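Foros > Hogar y costura > Manteles, ropa de mesa y telas heredadas

Tema: ¿Lavar o no lavar un mantel estampado antes de la cena?

Imprimir este tema | Enviar por e-mail a un amigo

marisol_del_norte escribió:

Hola a todas y a todos, que hace mucho que leo y muy poco que escribo, así que perdonad si me enrollo. En noviembre celebramos en casa los setenta de mi madre y quiero poner la mesa como ella la ponía cuando éramos pequeños: mantel hasta casi el suelo, servilletas de tela, la sopera en medio aunque luego nadie tome sopa. El problema es el mantel. Tengo uno clarito, blanco roto, estampado con caligrafía, que me traje de una tiendecita de Zalto hace ya unos cuantos veranos y que desde entonces ha vivido doblado en el armario de arriba. Le tengo un cariño enorme y un miedo enorme, las dos cosas a la vez.

Mi duda es si lavarlo antes o dejarlo estar. Doblado tanto tiempo ha cogido ese olor a armario que conoceréis, y una de las marcas del doblez se ha puesto un poquito amarilla. No tiene etiqueta (se la cortaría yo, que me molestan hasta en los manteles) y no sé si las letras aguantan. Mi cuñada dice que agua fría y a correr. Mi madre, que no sabe que es para su fiesta, dice que a un mantel estampado no se le acerca una ni con un vaso de agua. ¿Qué hacéis vosotros?

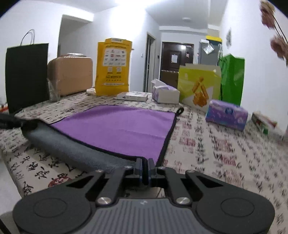 Añado que la mesa es grande, que seremos bastantes y que habrá niños, o sea que lavarlo después va a haber que lavarlo sí o sí. Lo que quiero es llegar a ese momento sabiendo ya qué pasa con las letras, y no descubrirlo con la mancha de vino puesta. También tengo un mantel liso de repuesto, heredado de mi abuela, pero es corto y se le ven las patas a la mesa, y a mí eso me da una pena tontísima.

Gracias de antemano y un abrazo grande.

---

pilar_y_sus_hilos escribió:

¡Bienvenida, Marisol! Qué bonito lo de tu madre, me has emocionado, que la mía cumplía en la misma época y también era de sopera en medio.

Yo lo lavaría, pero haciendo antes la prueba de la esquina, que es lo que me enseñaron en el taller y no me ha fallado casi nunca. Coges un trapito blanco, lo mojas en agua fría con una gotita de jabón neutro, lo aprietas sobre una letra de la parte que cuelga por detrás y esperas cinco minutos de reloj. Si el trapo sale limpio, adelante. Si sale gris o marrón, paras ahí y te olvidas de la lavadora. Prueba en dos sitios distintos, que a veces el estampado no lleva la misma tinta por todas partes.

Después, a mano en la bañera, agua fría, sin retorcer. Para sacarlo te ayudas de una toalla grande: lo enrollas dentro como un brazo de gitano y aprietas. Y a tender a la sombra, siempre del revés.

---

Ramiro_plancha escribió:

Buenas tardes. Yo discrepo un poco con Pilar, y con todo el cariño, que ya sabe ella que la leo siempre. La prueba de la esquina te dice lo que pasa con cinco minutos de agua fría, y poco más. A mí un mantel me pasó la prueba perfectamente y luego, al plancharlo, las letras se quedaron pegadas a la suela. Tuve que rascar la plancha con un taco de madera y el mantel acabó de funda para la máquina de coser, donde sigue.

Mi consejo sería airearlo tres o cuatro días en una habitación con la ventana entreabierta, sin sol directo, y quitarle las arrugas con vapor desde lejos. El olor a armario se va casi siempre con aire. Y lo amarillo del doblez, si cae en medio de la mesa, se tapa con la sopera, que para algo está.

---

pilar_y_sus_hilos escribió:

Ramiro, hijo, pero eso fue la plancha y no el agua. Planchando por el revés, con un paño de algodón entre medias y templadita, no se pega nada. ¡Si es que siempre te cuento lo mismo! Y lo amarillo, cuanto más tiempo pase, peor sale. Yo no lo dejaría otro invierno.

---

Ramiro_plancha escribió:

Con paño estaba, Pilar. De algodón y bien gordo. Lo que quizá estaba era demasiado caliente, eso te lo concedo.

---

Miroslava Pavliuk escribió:

Saludos desde Clarden. Me meto en la conversación porque llevo muchos años arreglando ropa de mesa y creo que los dos tenéis parte de razón, aunque me inclino más hacia Pilar.

Lo primero sería saber cómo está hecho el estampado. Pasa la yema del dedo por encima de una letra con los ojos cerrados. Si notas un relieve, una especie de piel, es pigmento puesto encima, y ese es el que se ablanda con el calor y el que le dio el disgusto a Ramiro. Si no notas nada y las letras se adivinan por el revés, el color ha entrado en la fibra y vas mucho más tranquila. Por una foto no me atrevo a decírtelo, tienes que tocarlo tú.

Para el amarillo del doblez, percarbonato no, por favor, al menos no a la primera. Un remojo largo en agua fría, cambiándola un par de veces, hace más de lo que parece. Mi maestra, la señora Antoniuk, dejaba los manteles toda una noche y por la mañana el agua parecía té. Cuando lo guardes después de la fiesta, enróllalo en un tubo de cartón forrado con papel sin ácido y no volverás a tener la marca. Yo los tubos los pido en Drukeo, pero cualquier tienda de telas te regala uno si se lo pides con gracia.

---

tio_benja escribió:

Pues yo voy a llevar la contraria a todo el mundo: mantel liso de la abuela y el de las letras encima, de cubremantel, en diagonal o como caiga. Así las patas te dan igual, las manchas de los críos van casi todas al de abajo y el bueno luce en el centro. En mi casa lo hacemos así todas las Navidades y quedamos como reyes.

---

marisol_del_norte escribió:

¡Pero cuánto cariño en un solo hilo! Os cuento, que he estado entretenida. He hecho lo del dedo y no noto relieve ninguno, y por detrás las letras se ven flojitas pero se ven. La prueba del trapo la he hecho en dos sitios, como decía Pilar, y ha salido limpio en los dos. Así que esta noche va a la bañera, con remojo largo, y que sea lo que Dios quiera.

Ramiro, la plancha la pondré al mínimo pensando en ti. Tío Benja, lo de los dos manteles me tienta, pero el de las letras es tan grande que taparía al otro entero. ¿Lo doblarías por la mitad?

---

tio_benja escribió:

Doblado no, que se nota el bulto debajo de los vasos y te baila la copa. Si es tan grande, ponlo solo y al de la abuela le das la mesita de los niños.

---

Ramiro_plancha escribió:

La mesita de los niños, eso me parece muy buena idea. Y suerte con la bañera, Marisol. Cuéntanos de qué color sale el agua.

Categoría: Ropa de mesa | Etiquetas: manteles, estampados, lavado a mano, plancha, mesas de fiesta

Contacto | Normas del foro | © Foro Hogar y costura. Todos los derechos reservados | Volver arriba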